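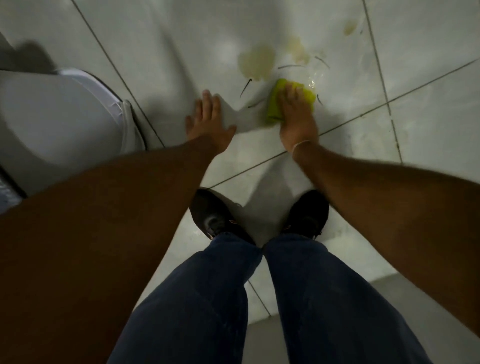
News > Plovbridge and district > Work and money

Home cleaners to be paid for their travel at last

December 6, 2020

It has been a long road, in every sense, but the people who clean houses and flats across Plovbridge for the Dallance home help service are going to be paid for the time they spend getting from one job to the next. The change comes in next March, and it covers everybody on the books, from those who do a full week to those who fit in a couple of mornings around the school run.

Until now the clock has stopped when a cleaner shut one front door behind her and only started again when she knocked at the next. That is no great hardship if your second client lives across the landing, but Plovbridge is a stretched-out sort of place, and anyone who has waited for the bus up to the Troncoso estate on a wet morning will know how quickly an hour can vanish.

Ningsih Yeoh, who has cleaned for Dallance since her youngest started nursery, was the one who first put the matter down on paper. She kept a little notebook in her coat pocket and wrote in it every journey she made for a month, and when she showed it to her workmates over a pot of tea they all went home and started notebooks of their own.
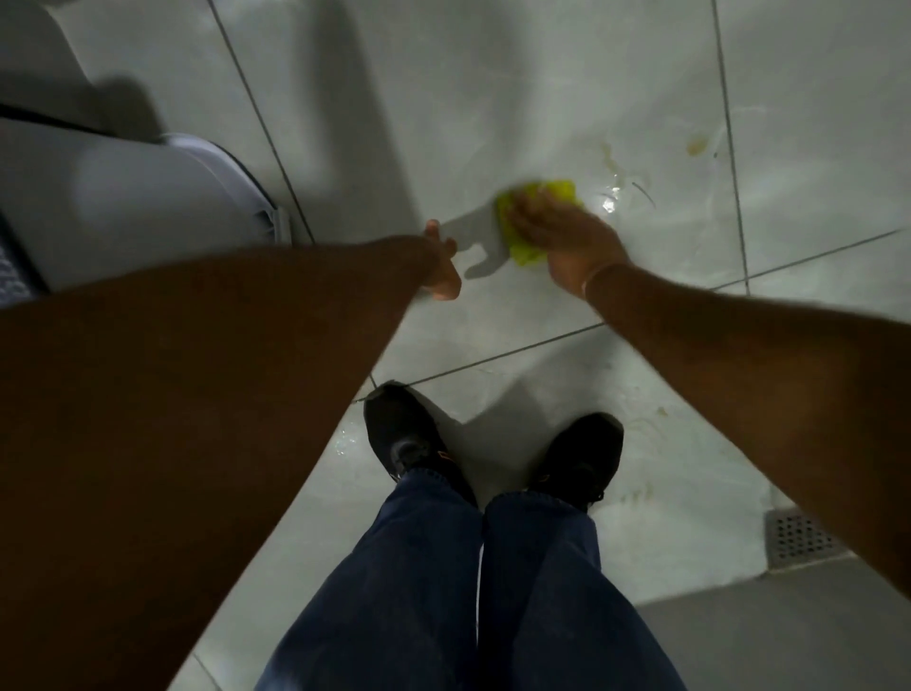

"I love the work, I really do, and I love my ladies and gentlemen," she told us (several of her clients are well into their nineties, and she has been to a good few birthday teas). "But I was out of the house from eight until four and being paid for five hours of it. My husband thought I'd added it up wrong!"

A petition went round in the autumn and gathered 542 signatures, a fair number of them from clients, who had no idea how the pay was worked out and were rather upset to hear it. One gentleman on Flekerport Road apparently signed on his doorstep and then took the sheet up and down the street himself, in his slippers.

Nikola Zupan, who manages the service, said he had been glad of the push. Dallance looks after 535 households in and around the town, and the rounds had grown up bit by bit over the years with very little thought given to who was going where. As well as paying for travel, the office has been sitting down with a large map and trying to put neighbouring jobs together, so that there is less to-ing and fro-ing to pay for in the first place.
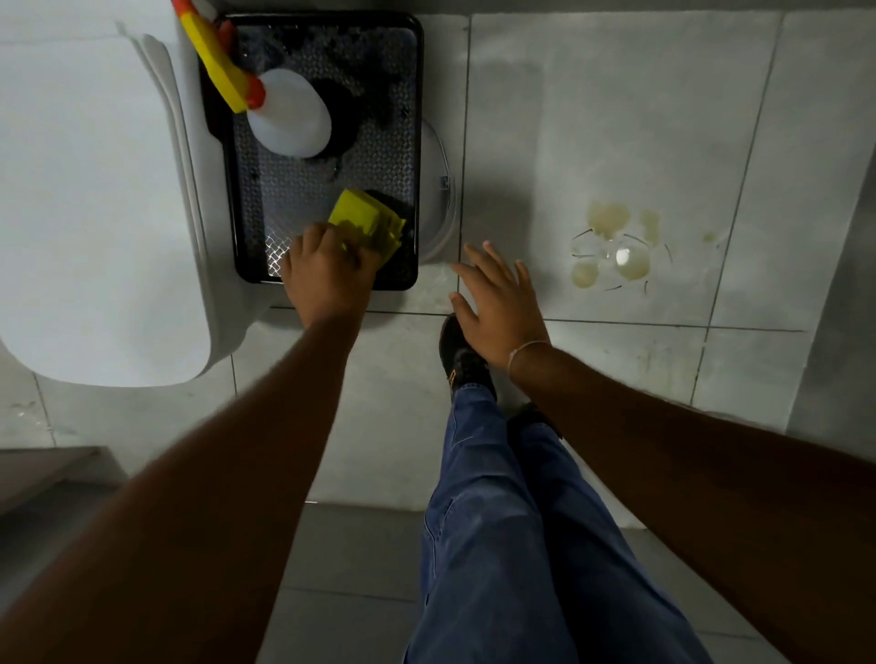
Will clients have to pay more for their cleaning?

Prices stay as they are until the summer, when they will be looked at in the usual way, and anyone on the reduced rate will keep it.

Mr Zupan did want to warn people that some visits may move to a different time of day while the new rounds settle down. Every client will have a letter before anything changes, and if the new slot clashes with a hospital appointment or a favourite lunch club they need only ring the office and it will be sorted out. He also promised that no one would lose a cleaner they were fond of without being asked first, which will come as a relief to a great many households.

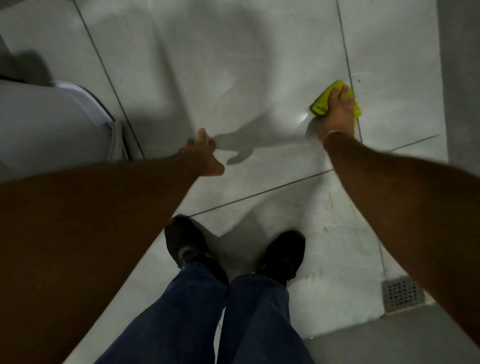
The journeys will be paid at the same hourly rate as the cleaning itself, and bus fares between jobs can be claimed back at the end of each month. Those who cycle or walk will have their time counted too. The journey to the first job of the day and the one home from the last are left out for now, although Mrs Yeoh says she has not given up on those, and she has bought herself a new notebook.

Anyone with questions about their visits can telephone the Dallance office on weekday mornings.

Related stories
Troncoso estate bus to keep its early morning run
Lunch club hopes for a spring return
Flekerport Road resurfacing put back again
Letters: a kind word for our home helps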